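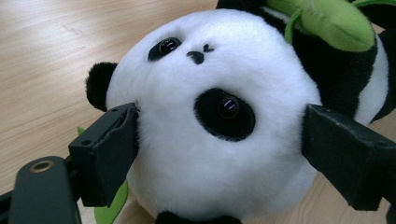

Section 4. Washing stuffed animals on the Plush cycle

I wrote this part of the Braltness guide after putting pretty much every soft toy in my house through the machine, so a lot of it is stuff I picked up the hard way (goodbye, corduroy elephant). The Plush cycle is slow and gentle and takes 70 minutes from start to beep. Have your mesh bag handy before you begin.

Before you start

Check the tag. If it says surface wash only, go to Section 5 and grab a sponge. Same goes for anything with a music box, a battery pack or glued-on parts. Take a look at the seams too, and sew up any gaps now, because a tiny hole turns into a drum full of fluff!

CAUTION: Never put a toy filled with beans, beads or buckwheat in the drum. Wet filling gets heavy and can split the fabric.

Setting up the cycle

1. Brush the fur with a soft, dry brush to get crumbs and lint out.

2. Dab any stains with a drop of liquid soap and leave it for a few minutes. I use Rilico Mild, but any gentle liquid is fine. Skip powder, it clumps in long fur.

3. Put the toy in the mesh bag and zip it all the way. No more than 2 bags per load, and toss in a couple of old towels to keep things balanced.

4. Turn the dial to Plush. The display shows 30, and that's your water temperature in Celsius. You can go down to cold with the Temp button, but the machine won't let you go any higher on this cycle.

5. Press Spin until only the lowest light is on.

6. Press Start and wait for the door to click.

Note: If you see code 181, the load is lopsided. Press Pause, wait for the door to unlock, move the bags apart and press Start again. I get this one a lot with big toys.

Drying

7. Take the toy out right away and squeeze it in a dry towel. Don't wring it, the stuffing bunches up and you'll spend your evening pushing it back into the legs.

8. Reshape the head and paws with your hands, then lay the toy flat on a rack. Turn it over every few hours.

9. When the outside feels dry, press hard in the middle. If it's still cool or damp in there, give it another night.

10. Brush the fur again, in short strokes, going easy near the eyes and nose.

CAUTION: Keep plush away from the tumble dryer's hot settings. Fake fur can melt and go crunchy, and there's no fixing it.

For the drum rinse you should run afterward, see Section 6.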